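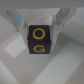 O on top, G in front. View from the wrist camera.

So the gripper and I are on speaking terms again. Longtime readers (hi, both of you) will remember that I left off in February with a pile of white parts on the bench, a very bad mood, and a promise to post more often. I'm going to be careful with promises from now on.

The short version is that the arm can pick up a letter cube and hold onto it, and I can watch it doing that from the wrist. The long version has a lot more swearing in it and takes place mostly at Nostwood, which is the shared shop I joined last fall when my spouse asked, very reasonably, whether the kitchen table was ever coming back.

If you're new, I'm trying to build a desk arm that spells words. You type something short, it goes and finds the cubes with the right letters, and it lines them up. I've been calling it Grulto, after a noise the first version made when the base motor stalled. It has no practical use whatsoever and I think about it in the shower.

The fingers were the big fight this time. My old ones were straight, flat on the inside, and a little too long, and they would close on a cube beautifully and then sort of squirt it out the bottom like a watermelon seed. I blamed the grip force for weeks. I turned it up, I turned it down, I wrote a little ramp so it would close fast and then slow. Same thing every time, cube on the floor, me under the bench with a flashlight.

Then Domnica Manole came by to borrow my calipers, watched two tries, and asked if the fingers were parallel. Well of course they were parallel, I drew them parallel! She held one of the calipers' jaws up between them and you could see daylight at the top and none at the bottom... no wait, the other way around, none at the top and daylight at the bottom. They were splaying open under load. All that extra force I was adding was just bending them more. I felt about two inches tall.

The new ones are chunkier up high and narrow down to the tip, and they come in at an angle on both sides. I drew them over one long evening and then threw that file away and drew them again the next morning, after coffee, when I could see that I'd put the screw holes where my hex key would never reach. Saulius Kivi let me use his printer because mine was being a jerk about bed adhesion. He also let me use most of his white filament, so Saulius, I owe you a spool, I haven't forgotten.

The camera was the other half of it. Before this I had one camera on a pole looking down at the whole bench, and every time the arm reached for something it blocked its own view. Moving a camera to the wrist sounded like an afternoon's work. It was not an afternoon's work! The cable was too stiff and pulled the wrist off center whenever it rotated, so I swapped it for a softer one, and that one was too short, and then I had a long soft one that looped down and got caught on the elbow. I finally ran it along the back of the arm with a bit of slack at each joint. It still isn't pretty, but I've stopped hearing that little tick when it snags.

Focus is still soft. The letters come out a bit fuzzy around the edges and I keep telling myself I'll fix it. My letter reader doesn't seem to mind much, though. Big yellow letters on a nearly black cube are about as easy as it gets, and I can thank my laziness for that, because I grabbed the dark purple cubes for being the first ones in the box.

What the reader does mind is seeing two letters at the same time. I had written the whole thing assuming one cube, one letter. Then the wrist camera starts showing me the top face and the front face together, and my program has a small crisis and reports "OG", or on a bad day "06". Gerasimos Koutsoukos suggested I just crop out the lower half of the cube and forget about it. I tried that and it works right up until the cube tilts a little in the grip. So for now I take both letters, keep track of which one is higher up, and treat that one as the top. Knowing the second face is handy, too. If I know what's on top and what's in front, and I know how that cube is laid out, I can work out which way to turn it to bring up some other letter. In theory. That part lives in a notebook.

I also spent way too long on lighting. With the bench lamp on I got a hot spot right across the top face, and the O would turn into a C, or a pair of parentheses if the arm was feeling artistic. I switched the lamp off and went with the overheads and the light colored bench top bouncing everything around, and the readings calmed right down. All that money I nearly spent on a ring light can go toward Saulius's filament.

Numbers, for those who like them: I ran the pick routine 22 times in a row last night with the new fingers and it dropped 2. Both drops were cubes I'd set down crooked on purpose. With the old fingers I don't think I ever got past a streak of four. I've put around 400 lines of code into this thing so far, and a good chunk of those are commented out with notes to myself like "why" and "ask Domnica".

Next up is placing. Picking up is one thing, but letting go is its own special misery – the cube wants to stick to one finger for a split second and it lands a hair off, and after three or four letters the word looks like it was typed on a boat. I have an idea about opening one side a touch before the other. Guðlaug Kvaran thinks I should build a little fence on the bench for the cubes to bump up against, which would be so much simpler that I'm a tiny bit annoyed I didn't come up with it.

I'll probably try mine first anyway. If anyone has a good way to get a wrist camera focused up close without taking the whole lens apart, please leave me a comment, I'm begging you.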